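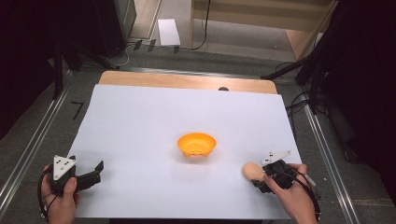 The orange bowl on its white paper, with the little bread roll (or potato, we still do not agree).

7 Dec 2018

I want to write tonight before I forget how the table looked. Since we moved in I have wished for one surface where there is nothing extra, and today there was the white paper, the orange bowl, and very little more. The paper is so big that it covers most of the table. Only along the far side you still see the wood, a strip the colour of weak tea with milk.

The paper is from the end of a roll. I bought it in November at the Guérin shop, where they keep the ends in a bin beside the door and sell them by weight. The man asked me what is it for and I did not have the word. I said "for under things." He understood me very well and gave me a longer piece than I paid for. I carried it home on the bus standing up, like a person with a very tall child.

Before the paper we had the cloth from my aunt, the one with the lemons. I like the cloth, but everything disappears on it. You put down a small thing and you must look for it between the lemons. On the white, each thing is by itself. Julián said it looks like a butcher's table. I said it looks like the beginning of a drawing. We left it there, because the rice was ready.

About the bowl. It is plastic and not expensive, round and shallow, with a wide rim, and it has small nubs low on the front that I like to feel with my thumb. My neighbour downstairs asked why I don't use the nice ceramic ones from the wedding. I am afraid for the ceramic ones. Also the orange makes me cheerful, and in December here, when it is dark already when I come out from work, I take my cheerful where I can find it. I wrote "my cheerful" and I know it is wrong, but cheerfulness has too many letters for this hour.

The bread roll belongs to the box of play food. It is a pale peach colour, longer than it is wide, rounded at both ends. I have always said it is a bread roll. Julián Alcaraz, my husband, who is a serious man in his work and argues about toys like a lawyer, says it is a potato. His proof is that the box has also a carrot and a tomato, so it is a box of vegetables. My proof is that there is also a fried egg. He says the egg came from another box. It is possible. We have had these things from three different families, and I think no set in this house is complete.

Tomorrow the children come, my sister's two, and I want to have the game ready on the table for them. It is a very simple game from when I was small. The bowl goes in the middle. Each one takes a food, says the name aloud in our language, then in English, and then it goes in the bowl. If you don't know the word you keep the food in your hand until somebody helps you. My grandmother played it with real beans and real onions, and the bowl went after that to the kitchen and became the soup. With plastic there is no soup, but there is also no crying over onions.

I thought a lot about what to do when they arrive at the bread roll. The small one will ask Julián, and he will say potato, and the big one will ask me. Perhaps this is good for learning. A word is easier to remember when there was a fight about it. I still remember "eavestrough" because I argued with the landlord for most of an hour believing he wanted to talk about horses.

There is a small dark thing at the back of the table, just where the paper finishes and the wood starts, right behind the bowl. I have noticed it only now, looking again at the photo. It is more or less round. A button from the grey coat, perhaps — I am missing one since last week and I have been walking with the coat half open like a fashionable person. I will go and check after I finish this page.

Other matters, so that I don't write only about a bowl.

I paid the Narkia bill for the internet. It was more than last month again and I phoned them. I waited with the music and then a very polite young woman explained to me that the discount was finished. I had prepared three sentences and used none. When a person is kind on the phone my English becomes small and agrees with everything.

I wrote to the Erow people about the shelf that arrived with one side scratched. I am proud of this letter. I used "nevertheless" and "at your earliest convenience" in the same paragraph. Julián read it and said it was too polite, that they will think I am thanking them for the scratch. I took out one "kindly" and sent it.

My sister called while I was flattening the paper. It wanted to roll itself back, as paper does that has been on a roll all its life, and I held it with my elbow and talked with the telephone on my shoulder. She says the big one has now a teacher who counts how many steps the whole class is walking in one day. Yesterday it was 3,220 for her, and she was furious, because her friend had 3,780. She walked up and down the hallway until bedtime, but it was already too late to hand it in. I told my sister she takes after our mother. There was a silence and then we both laughed very much.

What I still must do for tomorrow:

Find the tomato, which is not in the box
Buy milk, and the flat crackers the small one eats
Ask downstairs for the folding chair
Make the dough tonight, with 200 grams of the dark flour and the rest white
Sew the button, if it is the button

The dough I should do now, truly, but my tea is still hot and the kitchen light hums. I will use the Bistent pan because the edges come out well in it, and I will make the rolls longer than usual and rounded at the ends. I have a plan with these rolls. I will put one beside the toy on the white paper, when everybody is sitting down, and I will not say any word. Then let him tell the children it is a potato.

I went to look for the button. The coat is still missing it on the second hole from the top, and I have threaded the needle with navy, the grey is finished.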